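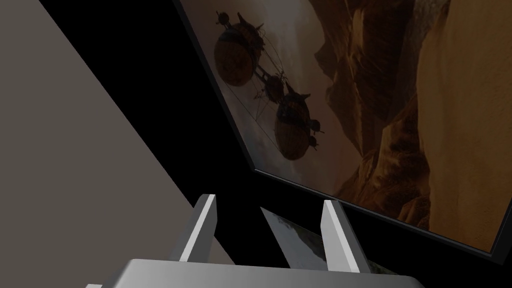 Skallent Large Poster Frame, Thin Profile

A plain black frame for posters and art prints, made for people who want the print to take up the wall and the frame to stay out of the way. The Skallent comes with a clear acrylic front, a cream mat, a backing board and everything needed to hang it except the wall screws.

Print shown on this page: Flotus, airship print in sepia tones. Sold separately.

Price and availability

The frame is sold by itself. Prints, spare mats and picture lights are listed on their own pages. Stock of the largest size is low through November and orders for it may ship later than the rest of your cart. You will get an email if that happens, and you can cancel that item without canceling the others.

What comes in the box

Frame, black
Acrylic front, with protective film on both sides
Mat, cream, cut for the next size down
Backing board with turn clips
Two D-rings, already screwed in
Hanging wire
Four felt bumpers
Paper template for marking the wall

Materials

The frame is aluminum with a matte powder finish. The corners are joined with steel brackets on the inside, so there are no visible screws from the front or sides. The front is acrylic, which weighs much less than glass and does not shatter if the frame falls. It does scratch more easily. The mat is acid-free paper board. The backing is thin hardboard with a brown paper face.

Choosing a size

Measure your print before ordering. Posters sold under the same size name can differ by a small amount from one printer to the next, and old posters often match no current size at all. The frame has a small lip that covers the outer edge of the print on all four sides. If your print has a border you want to show in full, go up one size and use the mat.

Without the mat, the frame takes the print at full size. With the mat, it takes the next size down. If your print falls in between, a local frame shop can cut a custom mat to fit. Ask them to match the outside of the mat we supply.

The frame can be hung upright or sideways. The D-rings are placed for upright hanging. To hang it sideways, unscrew them and move them to the second set of holes, which are already drilled.

Putting in the print

Clear a table that is larger than the frame and cover it with a clean sheet or towel. Wash and dry your hands.

Lay the frame face down. Turn the clips outward and lift off the backing board. Take out the mat and the acrylic.

Peel the film off one side of the acrylic and set that side down into the frame. Then peel the second side. Leave the film on until you are ready, as bare acrylic attracts dust. If you see lint, use a soft brush or a can of air. Do not rub it with a dry cloth.

If your poster came in a tube, lay it flat under books for a day or two first. A print that still wants to curl will push against the mat and leave a ripple near the edge.

Place the mat, then the print face down, then the backing board. Turn the clips back in and check the front before you hang it.

Hanging

The largest size is too wide for one person to handle comfortably. Get a second pair of hands for it.

Tape the paper template to the wall, check it with a level, and mark the two points. Use screws suited to your wall. In drywall, drive into a stud or use anchors rated above the weight of the frame. Adhesive strips are fine for the two smallest sizes on a smooth painted wall. We do not recommend them for the others.

You can hang the frame from the wire or straight from the D-rings. The D-rings keep it straighter. The wire lets you shift it a little from side to side after it is up. Stick the felt bumpers on the lower corners and any other spot that touches the wall.

Keep prints out of direct sun. The acrylic is not a UV filter, and brown and gray inks can turn pink or yellow over the years in a bright room.

Cleaning

Wipe the acrylic with a soft cloth, slightly damp, with a drop of dish soap if needed. Do not use window cleaner or anything with ammonia or alcohol. It will cloud the surface and the damage can't be polished out at home. Dust the frame with a dry cloth.

Goes with

Jellska picture light. Clips to the top rail of the frame. Warm white, 300 lumens, runs on a rechargeable battery. Turns itself off after 45 minutes.

Lò picture ledge. A shallow shelf for standing frames instead of hanging them. Holds the three smaller Skallent sizes.

Spare mats. Cream, white or black, sold in packs of two.

Questions from customers

Can I get it with real glass?
No. A frame shop can cut glass to fit, but the frame will be a good deal heavier and you should replace the D-rings with stronger ones.

Will it hold a canvas?
No. The channel is only deep enough for paper, the mat and the backing.

Is the mat required?
No. Leave it out if your print fills the frame. The clips adjust for the difference in thickness.

Can I buy a new acrylic front?
Yes. Order it as a spare part and give the frame size.

Returns

Unused frames can be returned in the original box. Once the film is off the acrylic we can't take the frame back unless it has a fault. If it arrives bent or cracked, keep the packaging and send us a photo of the damage along with your order number.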